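Well Water in Farnen: What We Found and What We Didn't
Project report, Environmental Science elective
Kedir Demissie and Getachew Ambaye
Submitted December 19, 2025

Why this topic

Getachew's aunt lives in Farnen, on the hill side, and she stopped drinking from her well two years ago. Tasted like pennies, she said. Town water doesn't reach her street. So she buys jugs. Most of her neighbors still drink from theirs and say it's fine, and some of them have a filter and some don't.

We wanted to know if the hill wells are different from the wells down by the Potach. That's the river, for anyone grading this who isn't from here. Simple question. Took us way longer than planned.

Background, short version

Private wells are the owner's problem. Nobody tests them unless the owner pays for it or a bank wants it for a house sale. Groundwater picks up whatever it moves through, so iron and manganese out of the rock, nitrate from fertilizer and old septic fields, hardness from limestone. Iron is mostly a taste and stain thing. Nitrate matters more, mainly for babies. The limit for public supplies is 10 milligrams per liter as nitrogen and we used that as our line even though it doesn't legally apply to a private well.

Farnen has 2310 people. The hill side is older houses, most of them on septic. The river side is flatter and has the Savchuk farm, corn mostly, plus a strip of newer houses along the Mirport road. Our guess going in: high iron on the hill, high nitrate by the farm.

Getting the samples

We ended up with 16 wells. Wanted more. A lot of people said no, or said yes and then weren't home. Kedir made a flyer, we put it in mailboxes (found out after you are not supposed to do that, sorry) and at the feed store.

Collected everything in August, before classes. Procedure at each house:

Cold tap closest to the well, before any softener or filter if we could get at it. Run it five minutes. Take the screen off the faucet if it comes off. Rinse the bottle three times with the same water, fill, cap, label, cooler with ice. Write down well depth if the owner knows it. Half of them didn't.

One bottle was labeled twice with different numbers. We worked out which house from the order in the notebook, pretty sure it's right.

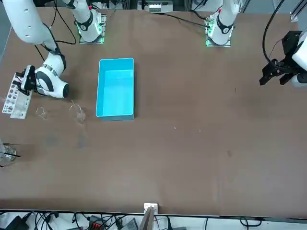 The nitrate test is the one that ate up our time. It's a color test, you add the powder, shake, wait, and then compare the pink to a card, and the waiting has to be the same for every tube or the reading creeps up. We lost the first batch that way, started them all together and read them one at a time, so the last tube sat way longer than the first. After that we staggered them. It helps to have a rack like the white one in the photo, with rows of round holes in different sizes, so that sample tubes and skinnier standards can stand in the same block and you keep them in order. Ours at first was a coffee mug. Don't use a mug.

Iron and hardness were test strips, quicker and worse. Strips jump in big steps so a lot of our wells share the same value. pH with the meter from the bio room, calibrated each morning, except once when we forgot and redid the lot.

Results

Nitrate first. Everything on the hill came in low, below 2. River side was mixed. The three houses nearest the Savchuk fields were 4, 5 and 7. None over the limit. The highest reading in the whole study was not by the farm at all, it was a 9 from a shallow dug well on the Mirport road, a house with a horse paddock right up against the well cap. We tested that one again from the same bottle and got 9 again. We told the owner and gave her the number for the county lab.

Iron was where we guessed wrong. The hill does have iron, four of the wells were high enough to taste, including the aunt's. But the river side had two just as bad. Both are deep. So it might be depth and not hill versus river, but see above about half the owners not knowing their depth.

Hardness high everywhere. No pattern. You can see it in people's kettles.

pH between 6.4 and 7.6. The low ones were on the hill, which could matter for copper pipes, and that may be the pennies taste more than the iron is. We did not test for copper. Should of.

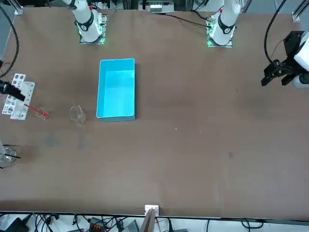
The other thing we looked at was rain. There was a big storm in the middle of collection and the wells we did afterward are mostly river side, because that's the way the list was ordered. So if rain pushes nitrate down into shallow wells, our river numbers could be high for that reason. No way to separate it now. We went back and forth on throwing out the post-storm samples and decided to keep them and just say so. Getachew thinks we should have dropped them. Kedir thinks there would be nothing left on that side to compare with.

What people told us

Didn't plan on this part but it turned out to be the most interesting. We asked every owner when the well was last tested. Most common answer was "when we bought it." One man said never, and that his father drank it till he was 91. Two people had filters that they had not changed since moving in. One had the cartridge still in the plastic, in the housing. Water just going around it.

Nearly everyone asked what it costs. Bigger worry than the water, for some of them. If the test comes back bad you have to do something and a treatment system can run past $1000, so a few people flat out said they'd rather not know. Not sure what you do about that. A loan program maybe. The town has one for septic.

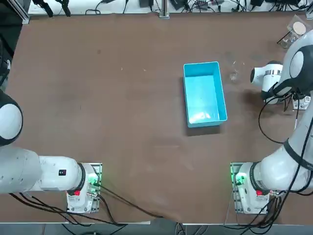

Word count: 954 (not including appendix)

Problems, all in one place

Too few wells. Not random, only people who said yes. Strips too coarse for iron. Depth missing for half. Storm in the middle. One label mixup. No copper, no bacteria, and bacteria is probably what we should of started with, but the bottles have to be sterile and get to a lab the same day and we had no car for part of it.

If someone picks this up next year

Do bacteria. Get depth from the driller's records at the county office instead of asking owners, Kedir found out in the last week that they're on file and free to look at. Mix up the route so you're not doing one whole side of town and then the other. Go back to the paddock well. Ask for the nitrate kit early, it's shared with two other classes.

Appendix A has the full table by well number, no names or addresses. Appendix B is the flyer. Our notebook is with the department office, the wet pages are readable if you're patient.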